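Upper stage (rocketry)

An upper stage is the part of a rocket that takes over once the big lower stages have burned out and dropped away. I've been writing the spaceflight entries for this site for a good while now, and this is the one I get the most mail about, so I've given it a full rewrite. Settle in!

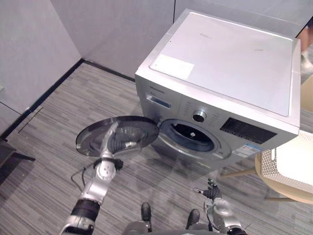

Antonina Horobets
Contributing editor, spaceflight entries

What it does

A first stage has a hard, short job: lift everything off the pad and get it out of the thick part of the air. After that the rocket is high up but still much too slow to stay there. The upper stage adds the rest of the speed (most of it sideways, which surprises a lot of people) and drops the satellite off where its owner wants it.

Because it carries itself as well as the payload for so much of the trip, every extra pound on an upper stage is a pound the satellite can't have. Down on the first stage the trade is much gentler. I like to picture a hiker who can leave a heavy pack at the trailhead but has to haul the lunch box all the way to the top.

Engines and propellants

Most upper stages have one engine, sometimes two, with a very wide nozzle. There's almost no outside air pressing on the exhaust up there, so a big bell lets the gas spread out and gives you more push for the same fuel. Fire that same nozzle at sea level and the flow can tear away from the walls and shake the thing to bits.

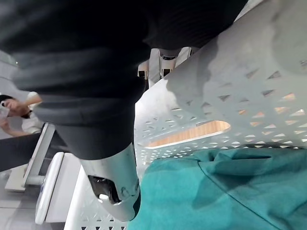
Liquid hydrogen and liquid oxygen make the most efficient common pairing, but hydrogen is bulky and boils away if you look at it wrong. Kerosene and oxygen are easier to handle. Then there are the storable propellants, which are nasty, toxic stuff but will sit quietly in a tank for days and light as soon as they meet. My old teacher Vsevolod Kovalchuk loved storables and would argue for them through an entire dinner. I'm a hydrogen person myself, and we never settled it.

Coasting and restarting

A low orbit may need just one burn. For higher orbits the stage usually burns, shuts down, coasts for a while, and burns again at the right spot. That second start is trickier than it sounds! In free fall the propellant doesn't stay at the bottom of the tank, so small thrusters give the stage a nudge first to settle the liquid over the outlet. People call this an ullage burn, a word borrowed from barrels and bottles.

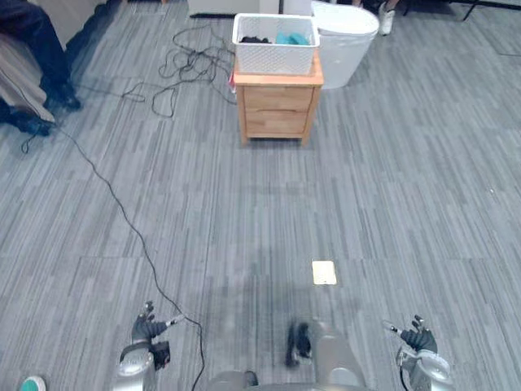
The classroom example I always use is the Shevchuk, a paper design we worked through at Furnlow one February. It was meant to put a 1000 kg satellite into a high circular orbit with 3182 kg of propellant split over several burns, and our first try had 7 restarts in it, which was far too many. Each restart costs settling propellant and gives a valve one more chance to stick. We got it down to two and the whole thing suddenly looked sensible.

Kick stages and tugs

The names get messy here. A kick stage is a small extra stage that rides on top of the upper stage and does the last bit of the work. A space tug is much the same animal, except that it's built to hang around longer and visit more than one orbit. Some makers use the two words interchangeably, and I've stopped correcting them.
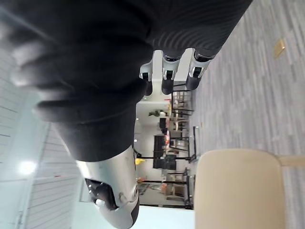 Grunuvo workroom, Grulurthorpe

Getting rid of it

Once the satellite is free, the stage still has leftover propellant and gas under pressure, and old stages have burst in orbit that way and scattered junk everywhere. The usual practice now is to vent the tanks and run down the batteries. From a low orbit the crew on the ground can often command one more burn that drops the stage over an empty stretch of ocean. From higher up that takes too much propellant, so it gets parked in a disposal orbit instead.

See also: Staging; Transfer orbit; Ullage motor; Payload adapter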